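Marble Look Surfaces
From Katum, the household encyclopedia
Entry kept by Orla Egan. Last changed 5/4/26.

A marble look surface is any tabletop, counter, shelf or floor that has the pattern of marble on it, whether or not there's any marble in it. I've kept this entry going for longer than I meant to, and it gets more mail than anything else I write for Katum (the one on hinges gets none, if anybody wants to cheer me up). So it's long, and it wanders a bit.

What counts

The word "marble" gets used pretty loosely in shops. Real marble is limestone that got squeezed and heated deep underground until it turned into something harder and more crystalline. The veins are where clay, iron, sand or other stuff was mixed into the limestone to begin with. Iron tends to give you the reds, yellows and oranges. Gray often comes from carbon. Green is usually a mineral called serpentine, and a lot of green "marble" is really serpentine most of the way through, which geologists will happily talk to you about for an entire bus ride.

Then there's everything that copies it. Laminate is printed paper sealed under resin and stuck to a board. Cultured marble is crushed stone in a polyester binder, poured into a mold, and if you grew up in an American house built in the seventies you've almost certainly brushed your teeth over some. Porcelain slabs have the pattern printed on before firing. Engineered quartz has its color mixed in with resin. And there's plain old contact paper, which I love and will defend!

Some history

People have been faking marble for a very, very long time. Wall painters in Pompeii did it with brushes, and did it well enough that you can still tell which kinds of stone they were going for. Later on, Italian craftsmen worked up scagliola, a mix of plaster, glue and pigment that gets kneaded, sliced, laid on and polished for ages until it shines. I got to try this once at a weekend class with Adanech Alemayehu, who restores the stuff for a living, and mine came out looking like lunch meat. Hers looked like a palace.

Paint never went away either. Marbling with a feather was a normal trade skill all through the 1800s, and plenty of handsome old fireplaces are slate with a paint job. If you have one and the "marble" is chipped, look in the chip. Dark gray and flat means slate.

Laminate changed everything after the Second World War. It was cheap and it wiped clean, and suddenly an ordinary kitchen could have a counter with swirls in it. The early patterns weren't trying very hard to be stone, and I kind of miss that.

Colors and names

Most people picture white with gray veins. That's the Carrara look, named for the town in Tuscany where the quarries are, and Calacatta is its flashier cousin with thicker, bolder veins and often some gold. The warm ones get less attention. Creams, peaches and soft oranges were everywhere in the eighties and nineties, then people got embarrassed about them and tore them out, and now my inbox is full of folks asking where to find them again. Teresa Buckley, who edits this section, calls them the sherbet marbles. It isn't a trade term, but I've started hearing it back from readers, so I'm putting it on record. 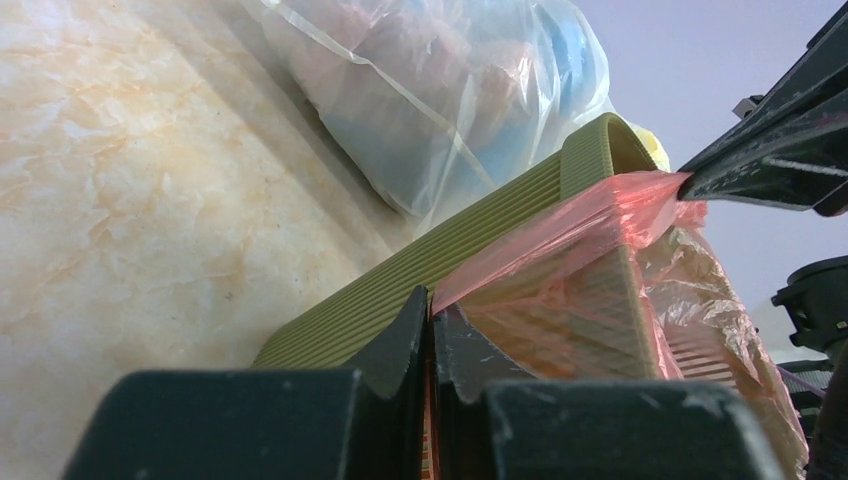
Cream and off-white with peach and orange veining, on the warm side of the family.

A few names you'll run into in the warm group: Rosa Portogallo is pink with darker threads, Rosso Verona is a brick red with blotches, Breccia Pernice is a red-brown jumble of broken bits. Crema Marfil is beige and calm. Makers of printed surfaces make up their own names, though, so two sheets with the same Italian-sounding label may look nothing alike. Always get a sample.

Telling one from another

I get asked this more than anything. The cold test (put your palm on it) helps a little, but porcelain and quartz feel cold too, so all you've done is rule out laminate. Looking at the edge is better. In real stone the veins carry on over the side and down. In most laminate there's a thin dark line where the top sheet meets the edge strip, or the pattern just stops.

Look for repeats as well. Printed patterns come around again sooner or later, and once you've spotted the same little squiggle in two places you can't stop seeing it. Bláthnaid Brennan wrote to me from her new apartment to say she'd found the same vein 3 times in her shower and was now showering with her eyes shut. Sorry, Bláthnaid.

There's an acid test too, where a drop of vinegar fizzes faintly on real marble. It works, and it also leaves a dull spot, so please try it somewhere underneath.

Looking after it

Real marble hates acid. Lemon, wine, tomato, vinegar and a good many bathroom sprays will etch it, meaning they eat the polish off and leave a pale ring. An etch isn't a stain and scrubbing won't help. You have to repolish, and for a honed (matte) finish that can be as simple as wet sanding by hand. I go up to 600 grit and stop there.

Sealer keeps oil and coffee from soaking in. It does nothing at all about etching, whatever the label seems to promise.

Laminate doesn't care about lemon juice but can't take a hot pan, and water getting in at a seam will swell the board below it. Cultured marble scratches easily under scouring powder and can go yellow with age. Printed porcelain is tough as anything, but chips show because the body underneath may be a different color.

Contact paper: warm it with a hair dryer, go slow, and have a friend hold the other end. I did my hall table alone last July and there are two bubbles in it that I've learned to live with.

Corrections

Conall Keogh pointed out that I'd had scagliola listed under paint. It's plaster, and it's fixed. I've also taken out the paragraph on onyx, which is a different animal and is getting its own entry when I get around to it.

See also: Terrazzo; Soapstone; Wood graining; Hinges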